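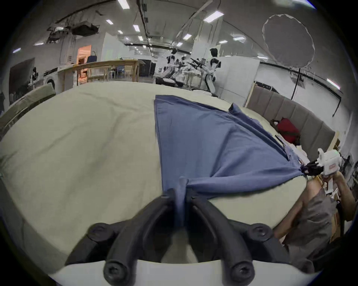 An in-kind request asks a company for goods or services and leaves money out of it. For a school arts program this is often the easier thing to get, because a business may have usable stock on hand after its giving budget is spent. Almost anything can go on the list. A plain blue cloth like the one stretched across the bed would do for a costume cape or a strip of painted river, and a hotel or a linen service replaces fabric all the time. The steps below are the ones we use in Vorevdale for the middle school theater and art rooms. They should work in any district that lets staff accept donated goods.

Step 1. Write down what you need

Start with the program and leave the companies for later. Go through the next show or the next two units and list every item you would otherwise buy. Next to each one put the quantity, the smallest size that would work, the date you need it, and whether used is all right. Add what it would cost at a store. The store price tells you which requests are worth a letter. Our cutoff is $400 in total value for one company. Under that we just ask in person.

Take off anything that has to be new for safety reasons, such as electrical cords, ladders and stage makeup.

Step 2. Check the district rules

Most districts have a gift policy. Look for three things in it: the value at which the school board has to vote, who may sign for a gift, and whether the company's name can appear in a program or on a wall. If a board vote is needed, find out the deadline for the agenda. Ours closes well before the meeting, and we have lost a month that way.
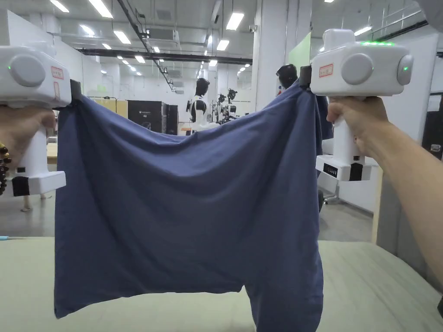 Ask about storage at the same time. The office will want to know where the goods are going before it lets you say yes to a delivery. We have the use of Room 204 and the shelves behind the stage. Anything that won't fit there gets turned down or goes straight to the person who will use it.

Step 3. Match the list to companies

Go down the list and write a type of business beside each item. Paint stores have mistinted cans. Print shops have roll ends and offcuts. Hotels, hospitals and uniform services retire sheets and tablecloths. Furniture stores have large cartons that make good flats for a short run.

Then find actual names. Begin with employers whose workers have children at the school, then companies with a page on their website about community giving. Read that page closely. Some only give to registered nonprofits, and in that case the request may have to come from your parent group or the education foundation.

Step 4. Write the request

Keep it to one page. Put the following in it, in this order:

- Who you are and the name of the school
- What you are asking for, with quantity and date
- What it will be used for, and by how many students
- How you will pick it up
- What you can offer in return, if policy allows it
- A phone number that a person answers

The student number matters more than people expect. Ours is 670, and we give it in the second sentence. Don't attach the full wish list. One company should see one request. 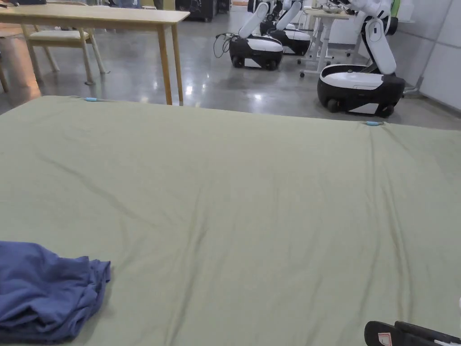
Can you send the same letter to several companies at once?
You can, as long as each one asks for something you could use from all of them. Fabric and paint are fine. For a single large item, such as a kiln, ask one company, set a reply date, and move on when it passes.

Step 5. Time it

Send the letter at least seven weeks before you need the goods. Avoid December. Stores are too busy to look in the back room, and offices are closing their books. Late winter has been our best time of year.

If there is no reply after two weeks, call once. Ask for the person who handles community requests and offer to send the letter again. Our largest gift so far, drop cloths and canvas from Pendaneck, came from the second copy. The first had gone to an address they no longer checked.

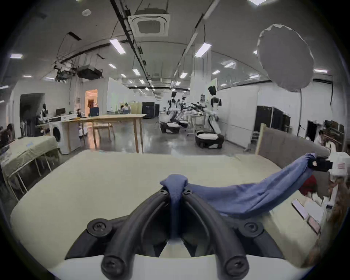 Nava Clamthorpe

Step 6. Receive it and record it

Have two adults there for the pickup. Check the goods against the letter and write down what came, its condition and the date. Do not put a dollar value on the receipt. The donor sets the value for its own tax records, and the school only confirms what it received.

Send the thank-you letter within a week. A second note after the show, with a program folded into it, is worth the stamp. Keep copies of everything in one folder so the next teacher can find the contacts.

If you can't use part of a gift, check the policy before passing it on. Some districts treat donated goods as school property from the day they are signed for.

Last updated: 15 March 2021

Contact us | Copyright Vorevdale Arts in Schools | Back to top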